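卓上ロボットアーム2本のセル、予算の立て方(アームの値段だけ見てると足りなくなります)

二本腕の小さい作業セルを組みたいんだけど、結局いくら用意すればいいの?と聞かれることが増えたので、自分の買い物メモをもとに手順としてまとめておきます。対象は、研究室や小さな会社の片隅、あるいは自宅で卓上サイズのアームを2本並べたい人。産業用の大きいロボットを入れる話は出てきません(私もやったことがないです)。

作業中のセルはこんな感じです。

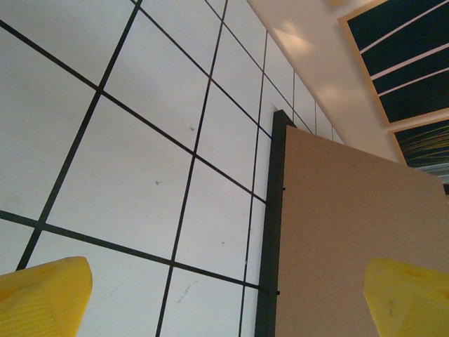
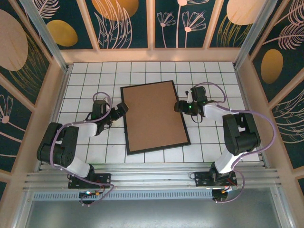
まず最初にやるのは、カタログを開くことではなく紙を1枚出すことです。いや、私も毎回カタログから開いちゃうんですけどね。アームのページって見てるだけで楽しいので。でもそれをやると、可搬重量がもうちょっとあるモデル、リーチがもうちょっと長いモデル、と上へ上へ目が行って、気づいたら予算の大半がアームに消えてます。

手順1 動かすものを決める

紙に書くのは、つかむもの、または押したりずらしたりするものの大きさと重さ。これだけです。片手で扱うのか両手で扱うのかも横に書いておきます。

板みたいに平たくて面積のあるものを扱う予定なら、ここで注意。重さは大したことなくても、端っこを持つと手首にかかる負担が思ったより大きいです。カタログの可搬重量はたいてい手先の近くに重心がある前提の数字なので、半分くらいに割り引いて読むことにしています。割り引いた数字で足りなければ、アームを大きくする前に、2本で両側から扱う手順にできないか考えてみてください。そのほうが安いことが多いです。

手順2 床の広さを測る

次に作業面の広さ。机の上に養生テープを貼って、アームの根元の位置と、手先が届いてほしい範囲を囲ってみるのがいちばん早いです。段ボールを細長く切って腕の代わりにすると、肘がどこまで外に張り出すかもわかります。これ、ばかばかしいようで効きます。私は一度、手先の範囲だけで囲いの幅を決めて、肘が壁に当たるセルを作りました。フレームを切り直してもらうのに送料込みでけっこうかかった……。

床材はこの段階で仮決めしておきます。格子模様の床は位置の見当がつけやすくて私は好きですが、カメラの画像処理によっては模様を拾いすぎることもあるので、高いものをいきなり全面に敷かず、小さく買って試してからにしましょう。

手順3 費目を分ける

ここからお金の話です。表計算ソフトで、次の費目ごとに行を作ってください。

アーム本体
グリッパーと指先
フレーム、レール、取り付けプレート
床と壁
カメラとその固定具
照明
電源、配線、小物の基板
制御用のパソコン
予備部品
送料と税金

私の直近のセル(うちではBrundenと呼んでます。特に意味はない)では、アーム本体が全体の73パーセントでした。初めて組んだVadvilleのときはもっとアームに寄せてしまって、残りで全部やりくりしようとして見事に破綻。照明を買うお金がなくて、しばらく机のスタンドで照らしてました。目安として、本体が8割を超えたら一度立ち止まる、というのを自分ルールにしています。

手順4 見積もりは同じ条件で取る

見積もりを比べるとき、片方はグリッパー込み、もう片方は別売り、みたいなことが普通に起きます。問い合わせのメールに次の項目を全部書いておくと、返ってくる金額がそろいます。

アーム2本分の価格(1本の値段を倍にした額とは限らないです。セット割引がある店もあれば、2本目用の基板が別料金の店も)
グリッパーの有無
電源アダプターの有無と、ケーブルの長さ
取り付けプレートの穴の間隔
納期
サーボ1個だけ交換用に買えるか、買えるならその値段

最後の項目は絶対に聞いてください! 関節のサーボは消耗品だと思っておいたほうが気が楽です。単品で買えない製品だと、ひとつ壊れたときにアームごと買い直しか、長い修理待ちになります。私が付き合いのあるClemenという小さい部品屋さんは単品在庫を持っていて、本体は別の店で買っても、予備はいつもそこです。

手順5 指先は安く、何度も作る

グリッパーの指先にお金をかけるのは後回しで大丈夫。最初の指先はまず間違いなく作り直します。幅が足りない、先が太すぎて隙間に入らない、滑る。3Dプリンターがあるなら材料費だけで済むので、予算には「指先5組ぶんの樹脂」と書いておけば十分です。プリンターがない人は出力サービスを使うことになりますが、1組ずつ頼むと送料がもったいないので、太さを変えて数種類まとめて注文するのがおすすめ。

色は目立つものが好みです。手首のカメラで見たときに、どこまでが指でどこからが対象物なのか、人間の目でさっと区別できるので、あとで映像を見返すのが楽になります。

手順6 フレームはケチらない、壁はケチる

アームを載せるレールは、アルミの押し出し材をちゃんとした太さで。2本が同じレールに載っていれば、お互いの位置関係を測り直す手間がだいぶ減ります。溝付きの材なら、あとから金具を足すのも簡単です。

壁のほうは逆に、好きにしてください。カメラの背景が落ち着けばいいので、余りものの板でも、柄物のパネルでも。柄を変えて試したい人は差し替えられる固定方法にしておくと、後々お金がかかりません。私は以前、接着剤で貼ってしまって、はがすときに枠の木ごといきました。

手順7 配線の長さを測り直す

ケーブルは地味に予算を食います。腕がいちばん伸びた姿勢と、いちばん折りたたまれた姿勢の両方で長さを見ること。ぴったりの長さで買うと、手首をひねった瞬間に引っ張られます。逆に余らせすぎると、たるみがカメラに映り込んだり、肘に引っかかったりする。私は必要な長さに15センチ足して注文しています。これで失敗したことは、いまのところない。

束ねるためのマジックテープやクリップも一緒にカートへ。数百円のものだけ後から頼むと、送料のほうが高くなるので腹が立ちます。

手順8 予備費を入れる

全部足したら、その合計に予備費を11パーセント乗せます。なんで11なのかというと、前は10で計算していて、毎回ほんの少しだけはみ出したからです。理屈はないです。海外から取り寄せる部品が多い人は、為替と関税のぶんでもう少し見ておいたほうがいいと思います。

会社や研究室の予算で買う人は、予備費という名目が通らないことがありますよね。そういうときは、予備のサーボ、予備の電源、予備のケーブル、と最初から品名で書いてしまいましょう。実際に要るものだし、使い道を聞かれてもすぐ答えられます。

手順9 買う順番

一気に全部注文したくなるのをこらえて、私は二回に分けています。

一回目は、アーム1本、レール、電源、パソコン。これで動かしてみて、リーチと肘の張り出しを実物で確認。二回目に、2本目のアーム、囲い、カメラ、照明。セット割引は逃すかもしれないけど、1本目で「これは違う」となったときの傷が浅いです。年度末の締めがある職場だと、二回目が間に合わないという事態になりがちなので、逆算して1月には一回目を出しておきたいところ。2月に動き出すともう納期がつらいです。

カメラは手首に付けるものと、外に固定するものの両方を予算に入れておくこと。片方だけで始めた人も、だいたい途中でもう片方が欲しくなります。固定具は意外と高いので、フレームの余り材で自作できないか先に見てみてください。

最後に、中古について。Vănという名前を付けた3台目のセルは、半分くらい中古部品で組みました。レールやプレートの中古はまったく問題なし。電源も、出力を測れる人ならあり。サーボの中古だけは、もうやりません。歯車のがたつきは写真じゃわからないし、2個続けてはずれを引いたので……。

費目の表は、買ったあとも実際の金額を横の列に書き足していくと、次に組むときの見積もりがものすごく速くなります。私のは列が増えすぎて横スクロールが大変なことになってますが、そろそろ整理します。たぶん。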